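# A day at the Demham lab open house

2021-11-20

I took the early train out to Demham for the open house at the Nosach lab and got back well after dark with a full notebook, two stickers and a head that wouldn't shut off. These are my notes, cleaned up a little. I skipped the big demo hall after ten minutes (loud, packed, great cookies) and spent nearly all of my time upstairs with the manipulation group, whose project is called Favby.

The question behind Favby is simple to say: can a robot learn to handle small things from people who never touch the robot? Most of the labs I've visited have somebody steer an arm remotely, which is slow and makes everyone grumpy. The Favby people hand you a gripper with a handle on it and let you do the job yourself. You pick the thing up, you put it down, you do it again. The marker cubes on the sides let their software work out where the gripper is and how it's tilted, and a camera worn on the head gives the wide view of the room and the table.

Their set so far is 1,438 short recordings, all of people moving small objects on ordinary furniture. I asked why so few, and got a good answer. They had a much bigger pile in January and threw most of it out! The early takes had the cubes turned away from the camera half the time, and a policy trained on them reached for things in slightly the wrong spot. After they started coaching people to keep at least one cube face in view, a far smaller set did better than the old one. I love a result like that. It's on a poster in the hallway with both curves plotted together, and I stood there long enough that someone offered me a chair.

The other finding I wrote down has to do with the floor and the walls. They use two rooms, and a model trained in only one of them got noticeably worse in the other, even with the same ball on the same kind of table. Mixing takes from both rooms fixed a good part of it. Shiny tabletops are still a pain. Reflections confuse the marker tracking, and the group keeps those surfaces in on purpose, the thinking being that real kitchens and living rooms are full of them. 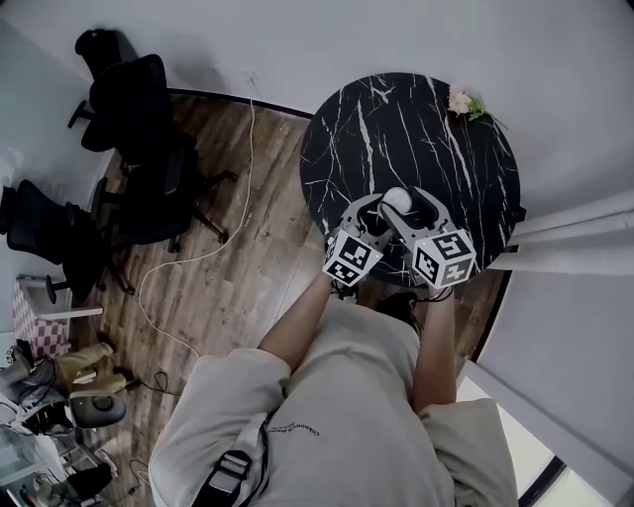

Small balls are the hard case, by the way. A block forgives you if the fingers come in a bit off center, but a ball squirts out sideways and you go crawling under the chairs. I got to try it, and my first two attempts ended exactly that way. What surprised me was how fast my hands adjusted: you stop thinking about the handle and start thinking about the fingertips. The group says the same shows up in their data, where a person's later takes are smoother and shorter than the first few, and they're now testing whether to keep the clumsy early ones. There's an argument for it, as the fumbles show how to recover.

Lunch was at Thampi, the noodle place across from the station. Get the pepper broth. The lab's next open house isn't scheduled yet, but there was a sign-up sheet by the stairs and I put my name on it.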